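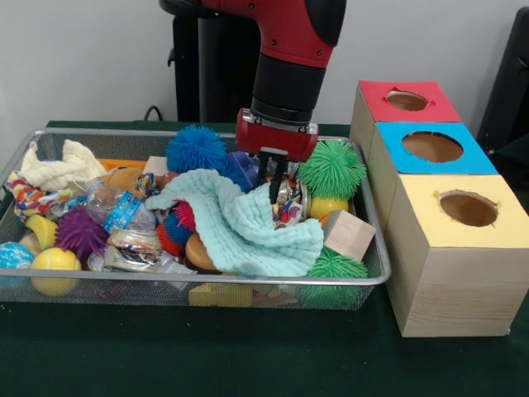 Hòa Hồ wrote in May that the wrappers should come out of the list altogether, on the grounds that a toy basket list is a list of toys and that packaging is trash that hasn't been carried to the trash yet. The objection was considered for version 2 and not adopted. Packaging stays in the list under its own class and can be dropped with one filter (see Filtering).

Plellau Mixed Baskets, version 2
Data card and README
Last revised 2021-07-09

Summary

Plellau Mixed Baskets is a set of written inventories of baskets in which toys, cloths and packaging have been stored together. Each inventory records what is in one basket, by item label, color, material where it can be told, and position in the pile. The set was compiled for work on household sorting: deciding what belongs with what, and which items have to be moved before others can be reached.

Contents

100 basket records
700 item lines
117 item labels, grouped into six classes
one label sheet with definitions
one change log

One item line covers one label in one color within one basket. Two green spiky balls in the same basket are one line with quantity two. A blue one next to them is a separate line. Adding up the lines therefore doesn't give the number of objects. Use the quantity column for that.

Files

baskets.csv — one row per basket: basket ID, container type, container finish, surface under the basket, fill level, notes
items.csv — one row per item line: basket ID, label, class, color, second color, material, quantity, layer, zone, confidence
labels.csv — the label sheet, with a definition and at least one near miss for each label
changes.txt — differences between versions

All files are UTF-8 with a header row. Empty cells mean "not recorded." The word "none" means the recorder looked and there was nothing to record.

Classes

ball: smooth, seamed, patterned and spiky balls of any size. Spiky balls have their own label, spiky_ball, whether the spikes are stiff or soft enough to look fuzzy. A ball with a visible molded seam is seamed_ball, whatever its color.

rope: rope toys, knotted or plain. Strand colors go in the color fields in order of coverage. If there are more than two, put "multi" in the second field and list the strands in the notes.

soft: stuffed items and fabric toys. Doesn't include loose cloths.

cloth: muslins, wipes, dust cloths, small towels and any flat textile without stuffing. Crumpled or folded makes no difference to the label.

packaging: wrappers, bags, pouches, small cartons, twist ties. Full and empty packages share a label. The recorder doesn't open them.

other: anything that doesn't fit the five classes above. If a label in this class reaches ten lines it is reviewed for a class of its own.

Colors

Color is recorded as a plain word from the label sheet. Pale blue, aqua and light green gave the most disagreement in version 1, muslins in particular, where the crinkled weave shifts the shade from one fold to the next. Version 2 merges pale blue and aqua into pale_blue. Cream, ivory and off-white are all cream. Metallic is allowed as a color for wrappers only.

Two-color items: the color with the larger visible area goes first. If the areas look equal, use alphabetical order. A red-and-blue spiky ball with no clear majority is therefore entered as blue, red.

Position

Layer has three values.

top: nothing rests on the item.
tucked: part of the item is under something else.
under: only a small part shows, enough for a label.

An item that can't be seen at all is not in the inventory. Baskets were not emptied for recording, so the bottom of a deep pile is underreported in every record.

Zone is front, back, left, right or center, as seen by a person standing at the front of the basket. Corners take two words, front_right or back_left. Draped items get the zone where most of the cloth lies, plus the flag "spans" in the notes if they cross into another. A muslin that runs from the middle of the pile to the front edge is center, spans.

Containers

Wire mesh baskets, woven baskets, solid tubs and open boxes are all in the set. Mesh is the preferred container because items against the side can be read through it. An item seen only through mesh is still entered as under if only a small part of it shows, with confidence lowered one step. Container finish is the visible color or metal tone. Don't enter a metal by name unless it is stamped or labeled.

How the records were made

The inventories were written at Arruda by one recorder per basket and checked by a second person working from the same view. Disagreements on label were settled with the label sheet. Where the sheet gave no answer, the higher-level class was kept and the label was set to unclear. Disagreements on color were settled by the first recorder. Disagreements on quantity were not averaged: the lower number stands and confidence is set to low.

The baskets were stocked with household goods and filled by hand in no fixed order. Cloths were often put in late and ended up lying over the toys. This affects the layer column, where cloths are top far more often than they would be in a basket that had been in use for a while. Carkitero stocked part of the set. Those baskets lean toward rope toys and balls and are marked C in the basket ID.

Confidence

high: both readers gave the same label, color and quantity.
medium: same label, different color.
low: different quantity, or a label settled by the sheet.

Filtering

Toys only: keep class ball, rope and soft.
Textiles only: keep class cloth. Add soft if fabric toys are wanted.
No packaging: drop class packaging. Layer values are not recalculated, so a ball that was tucked under a wrapper is still tucked after the wrapper has been filtered out.
Reachable items: keep layer top. This means nothing rests on the item. It doesn't mean the item will come out without pulling a cloth along with it.

Suggested uses

Comparing sorting orders, such as cloths first against largest toy first. Estimating how many bins a mixed basket needs. Testing label schemes against real clutter. Writing checklists for putting a basket away.

Unsuitable uses

Estimating what households own. The baskets were stocked for the set and say nothing about how common an item is. Product identification is also out of scope, as brand text was not transcribed. The set has no information on whether a toy is meant for a child or a pet. Many spiky balls and rope toys are sold for both, and the label sheet doesn't try to separate them.

Known problems

Small balls under larger ones are easy to miss. A second reading of the C baskets added several, mostly yellow.

Clear wrappers are underreported compared with metallic ones.

The label small_towel overlaps with dust_cloth. Treat them as one label if size matters.

Patterned balls have a color pair but no pattern field. Stripes, dots and panels can't be told apart in items.csv.

The Mendix import template trims trailing spaces in the notes column. This is harmless, but checksums on files exported through it won't match the release.

Changes from version 1

pale_blue and aqua merged
spans flag added for draped items
packaging kept as a class after review
quantity rule changed from "first recorder" to "lower number"
label unclear now allowed in every class, previously only in other

Corrections

Send the basket ID, the line as it stands and the line as it should be. Corrections to color are accepted only with a reading from a second person. Requests for new labels need a definition and one near miss — a label without a near miss will be returned. Corrections to the C baskets are handled in the same way and go into the same change log.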